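Packing Station Layout for Small Cable Orders
Project report, Hanna Yurchenko and Bohdan Prokopenko
24 Mar 2023

Why we picked this

Our course asked for a packing process we could improve with stuff we already had. Bohdan wanted to do glassware, I wanted to do anything that couldn't break, so we went with power cables (I won!). The made-up customer order was the same every time: one box of cables, closed and taped.

Setting up the table

We started on the bare white tabletop and I hated it. Boxes slid whenever you pushed on a flap, and I kept losing the clear tape because it's hard to spot on white. So we stretched a green cloth over most of the table and held it at the far edge with metal clips. What a difference – the tan cardboard stands out right away, and so does the tape.

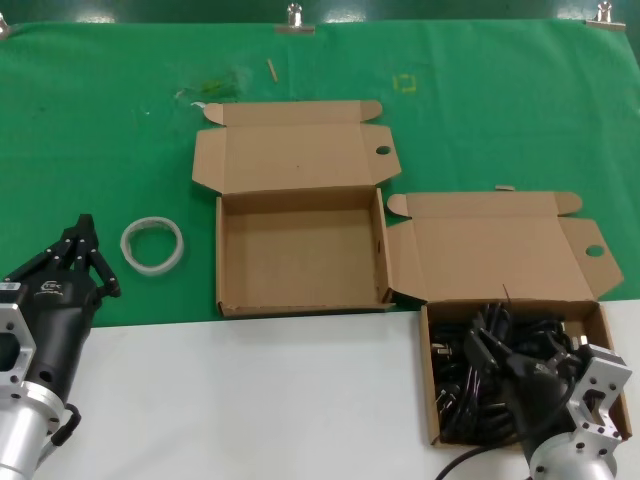 We also argued a lot about where the second box should go. Bohdan liked both boxes side by side in the middle, and I liked one centered and the other lower and to the right, so the lids could fold back without bumping into each other. We tried both and kept mine, mostly for the elbow room. The boxes have a round hole in the side flap, and a loose plug can catch in it if you drop the cables in too fast. My advice is to lay the plug ends down first and then push the rest in on top.

What kept going wrong

Scraps! We spent so much time thinking about boxes that we never gave the trash a place to go. Little bits of wood and paper collect on the cloth, and then there's the floor, which is a shiny dark green and shows every slip of paper from across the room. We wrote "sweep between rounds" on our plan and mostly skipped it. If I did this again I'd tape a bag to the table leg before opening a single box.

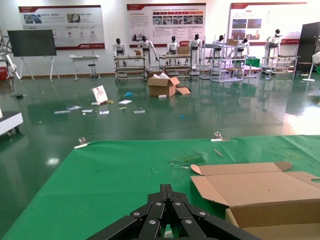
What we'd change

The cloth stays, for sure. I'd add a clip or two on the near side, where it likes to creep up when you lean on it. Bohdan wants a marked spot for the tape, and I think he's right, even if I told him it was fussy at the time. We'd both like to try the same layout with longer cables in July, when we have the room for a full week.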